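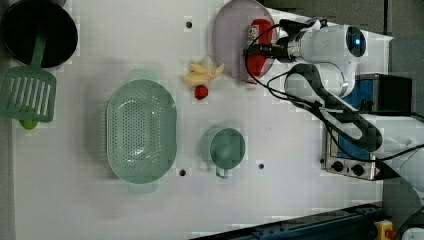 Kitchen News | Press | Home & Table

Hesten opens its doors in Osance with a kitchen range for people who cook in small rooms

June 14, 2018
By Heloísa Rocha

I've been wanting to write this one for ages, so forgive me if I go on a bit. Hesten, our little kitchenware company, is opening its first proper shop in Osance this summer, and with it comes Neltent, a range of everyday bits for cooking, draining, measuring and serving. I say everyday and I mean it. There is nothing in Neltent you'd keep for best.

The whole thing started in January, when I moved into a flat with one drawer. One! I had a spatula that wouldn't fit in it, a colander living on top of the fridge and a measuring cup that had ended up in the bathroom (don't ask). I grumbled about it at work so much that Gebhard Ammann, who runs the design side with me, told me to write it all down and bring it in. So I did, and then we asked our newsletter readers to do the same, and 283 of them wrote back. Some of the letters ran to several pages. One came with a drawing of a cupboard.

What people wanted was pretty plain. A spatula with slots, long enough in the handle to keep your knuckles away from the pan. A colander with a grip at each end, so you can tip it over the sink without juggling. A measuring cup you can pick up by its handle with floury hands. And plenty of you asked for colour, which made me very happy, as I've been banging on about green for years and have been outvoted every time until now.

The oval colander is my own favourite. Round ones always seem to want more of the worktop than I've got, and a long shape sits nicely beside the hob while you get on with the sauce. Gebhard prefers the measuring cup. He uses his for porridge oats, soup, dog biscuits and, last week, a bunch of parsley.

"I wanted things you leave out on the table," he told me when I asked him for something sensible to put in this release. "If you have to go and dig for it, you end up using a fork."

We're making 3,000 colanders to begin with, and the same again of the spatulas. The plates will be a smaller run of 300, as we're still fussing over the shade. The shop itself is the old Ristić bakery on the corner, and we've kept the big front window and the long counter. There'll be a worktable in the middle where you can pick everything up, swap it about and see what fits with what. Bring your own pan if you like! Several people have asked and the answer is yes, please do.

For the opening week we're running a breakfast table each morning, with pancakes, bananas, strawberries and whatever sauce you fancy (ketchup on pancakes is a real thing in Gebhard's house and I've stopped arguing). Children are very welcome and we'll have a low table with play food and spare cups for them. It's free, and you don't need to book, though the room only takes 128 people, so early is better if you hate a queue.

If you write for a paper or a website and would like to borrow a set to cook with, drop me a line. I answer everything myself, sometimes quite late at night. We'd love the sets back afterwards, washed or unwashed.

Press contact: Heloísa Rocha, Hesten, Osance
© 2018 Hesten. All rights reserved. | Back to top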